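Cuaderno de taller — agosto
Por Bongani Mnguni

Usamos cookies. Si sigue leyendo, las acepta.

9:40. Cuarta tanda de cola de almidón para el lomo del Ginness. La receta de Povley pide remover 34 minutos sin parar; a los veinte ya odiaba a Povley. Sale con grumos, igual que las otras tres. 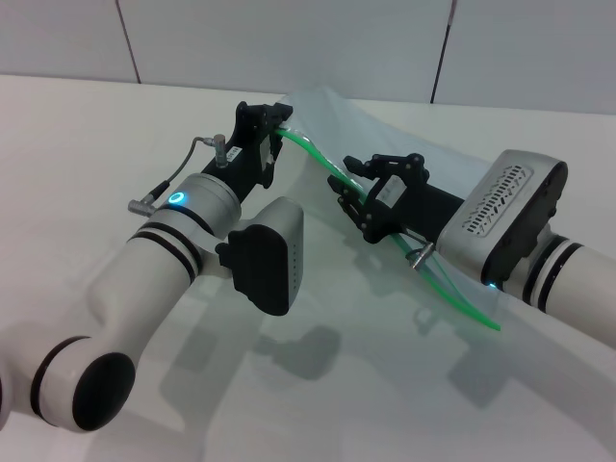
Mesa blanca y pared de paneles, agosto.

El libro es de 1716 y ha sobrevivido a dos inundaciones y a un encuadernador con prisa. El segundo hizo más daño. Debajo de la piel hay cola animal a paladas — quien la puso cobraba por kilo, supongo.
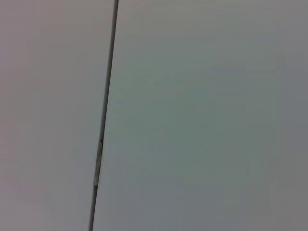

Trương insiste en colar la pasta dos veces y dejarla reposar tapada. Le dije que era superstición. Colé dos veces. Mejor, maldita sea. Anoto proporción: 4 partes de agua por una de almidón, y luego ir aflojando con el pincel.

Pendiente:
— Pedir papel japonés a Stedora. El último pedido, 300 hojas, llegó con el gramaje equivocado y una nota muy amable.
— Lavar el colador antes de que fragüe.
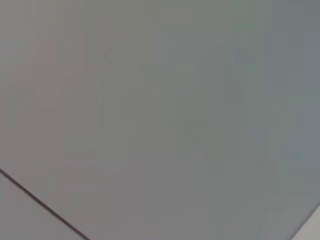

— Probar la pasta en un recorte de piel, no en el libro (va por mí).
— Devolverle la plegadera a Trương.

Contacto: taller, planta baja | Volver arriba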